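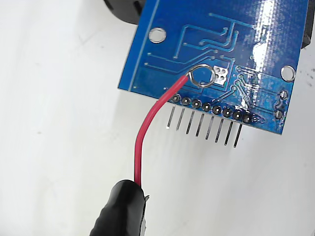
Minutes, Himell eye screening group, January 20, 2022

I took notes again, so blame me for the spelling! We had 12 people on the call, and the November minutes went through with no changes.

First up was the Jaltberg clinic. They've now screened 338 people with diabetes, and 8 were sent on to the hospital for swelling at the back of the eye. I asked how long those folks are waiting – too long, was the answer, so Jaltberg will call the hospital and report back. 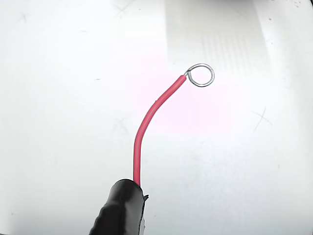

Then we got onto rides, which took forever (sorry, that was partly me). The Vainio folks have a two-hour trip each way and can't drive home with dilated pupils. We agreed to put $2,000 toward a shared van for the spring clinics.

The Tinura reminder letters are still too hard to read. I'll redo them in bigger type and send them around before we meet again.

Glaucoma checks were held over – we ran out of time.

We use cookies to make this site work better. Accept | Manage settings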